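Collecting Demonstrations by Hand: What the Numbers Don't Tell You
Course handout, unit 8. Prepared by Jovita Cuevas 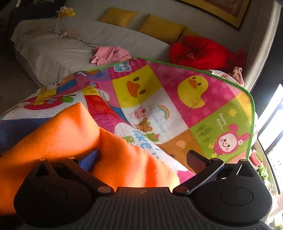

Most papers on learning from demonstration report the size of the dataset in the abstract and the way it was gathered in an appendix, if at all. I would like you to read them in the other order. A hand-held gripper lets a person record manipulation in ordinary homes without hauling an arm up the stairs, and that is a real gain over the lab bench. It also means that whatever is in the room goes into the data. Take a bedroom with an orange fleece blanket bunched over a cartoon play mat, and the fleece lying over one of the jaws. Where does the blanket end, as far as the learner is concerned? The mat has a duck, a pig and a frog printed on it, none of which can be picked up, and lettering that reads "Peek-a-boo" upside down from where the camera sits. A person sorts all of this out at a glance. Whether a policy trained on such views does the same is an open question, and you should be suspicious of anyone who treats it as closed.

What counts as a demonstration

Suppose a team says it has 1,982 demonstrations. Ask what one of them is. In the Skamora exercise set, which we will use for the next two assignments, a demonstration runs from the moment the operator starts moving toward the cloth to the moment the jaws open for the last time. Regrasps are kept. In the older Adumholm set, a regrasp starts a new demonstration, so one clumsy attempt at a blanket can add several entries to the total. Neither rule is wrong. Comparing the two totals is.

Also ask what was thrown away. An operator who drops a corner and starts over will usually want to delete the first try. If the deletions aren't logged, the set will show people who never miss, and the learner has no examples of getting out of trouble. I have sat through talks where "cleaned" covered all of this in one word.

The claim about variety

You will hear that home data is diverse by nature. I don't buy it without evidence. One operator in one apartment can record 300 episodes that differ in very little except how tired the operator is. The habits stay the same: same hand, same approach from the same side, same preference for grabbing a fold that sticks up. A second home with a second operator changes two things at once, and you can't tell afterward which of them helped.

For the assignment, split your data by home before you do anything else. A random split puts near-identical clips in both training and test, and the score you get back is mostly a measure of memory. The Fillolley write-up on the reading list does this. Find the paragraph where it happens — it is short — and bring it to class marked up.

Soft things

Cloth is where I trust the numbers least. With a rigid block you can say whether it was picked up. With a blanket, somebody has to decide what "folded" means, and that somebody is often the person who made the recording. Write your success rule down before you record, and have a classmate apply it to your clips without talking to you. If the two of you disagree often, fix the rule before collecting more.

Notes for your own session

Record the task, the room, the operator and the lighting in the log sheet for every episode. Keep failures and label them. Don't tidy between takes unless your plan says so, and if it does, write down what was moved. Stop at 8 episodes and watch them all before going on. Students skip this step every year and then find the same fault in the whole batch.

Questions to bring

Nasrallah, our second reading, argues that 1,000 careful episodes are enough for a household folding task. Enough for what, and measured in whose house? What result would make you change your mind in either direction? One page is plenty.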